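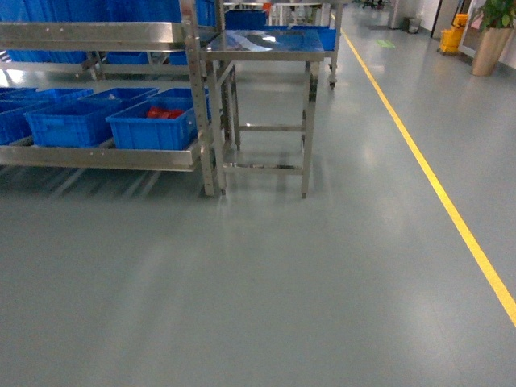 How long should a new epoxy coat cure before anything heavy goes back on it?

Foot traffic is fine after 24 hours at 68 degrees, but shelving, jacks and loaded cabinets should wait a full week. Add 3 days if the slab is colder than that. The surface hardens well before the layer beneath it, and a narrow steel foot will leave a dent that does not come out.

Moisture check
Tape a square of clear plastic sheet to the bare concrete, all four edges sealed, and leave it overnight. Droplets under the plastic or a darkened patch mean the slab is too damp to coat. Repeat in a second spot near the outside wall. Slabs poured before vapor barriers were common often fail in March and pass in July.

Surface prep
Grind or acid etch. Grinding gives a more even profile and leaves nothing to rinse. After etching, neutralize with baking soda in water, rinse twice, and let the slab dry for 4 days. The finished surface should feel like medium sandpaper.

Mixing
Stir part A alone first, then add part B and mix at low speed for three minutes. Scrape the sides and bottom of the pail. Pour the mix onto the floor in a ribbon as soon as it is ready — left in the pail, it heats up and sets early. Do not thin it unless the label allows it.

Routine cleaning
Dust mop weekly. For damp mopping, use a small amount of ammonia in warm water. Skip soap and vinegar: soap leaves a film that turns slick, and vinegar dulls the gloss over time. Lift rubber marks with a nylon pad and warm water.

Chips
Sand the edge of the chip until it no longer catches a fingernail, vacuum, wipe with denatured alcohol, and fill with leftover resin mixed by weight on a kitchen scale. Small batches measured by eye tend to stay tacky.

Filed under: Garage and shop floors
Text: Margit Veres
Last checked: Mon 4 July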